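Robots That Sweep: What to Know Before the Open Day

The Custen workshop opens its doors to school groups every November. Visitors watch robots do small jobs that people do at home. One of these jobs is sweeping a table with a brush and a dustpan.

What is a robot arm?

A robot arm is a machine made of stiff parts called links. The links are connected by joints. Your own arm has joints at the shoulder, elbow and wrist. In a robot arm, each joint has a motor inside it, and a computer tells each motor how far to turn.

At the end of the arm is a gripper. A gripper does the work of a hand, but it is much simpler. Many grippers have only two fingers, which move together to hold something and move apart to let it go.

Why use two arms?

Sweeping takes two tools. One arm holds the brush and the other holds the dustpan. If the dustpan slides away, the trash stays on the table, so the two arms have to work as a team - one pushes and the other keeps still.
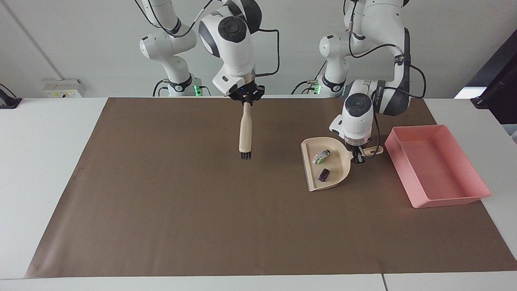
The computer also has to control height. If the brush is too high, the bristles pass over the trash and nothing moves. If it is too low, the bristles bend flat and the arm presses on the table. Vitalii Savchuk, who runs the sweeping table, lets groups compare 3 brush heights and write down what happens at each one.

Small trash is not all the same. A crumpled wrapper is light and can roll or bounce. A small solid block is heavier for its size and tends to slide. The robot may need more than one stroke.

What happens on the visit

Each group has 30 minutes at the sweeping table. Nithin Alva gives a short talk first and shows how a gripper opens and closes. The robot then does its job 4 times. Between turns, the trash is put back on the table in new places.

Visitors stand behind the yellow line while the arms are moving. A robot arm can move suddenly - even when it has been still for a while. Questions are welcome at any time.

The first group starts at 11 in the morning. Bring a pencil and something to write on.

Words to know

Link: a stiff part of a robot arm.
Joint: the place where two links meet and can turn.
Gripper: the part that holds things.
Stroke: one push of the brush.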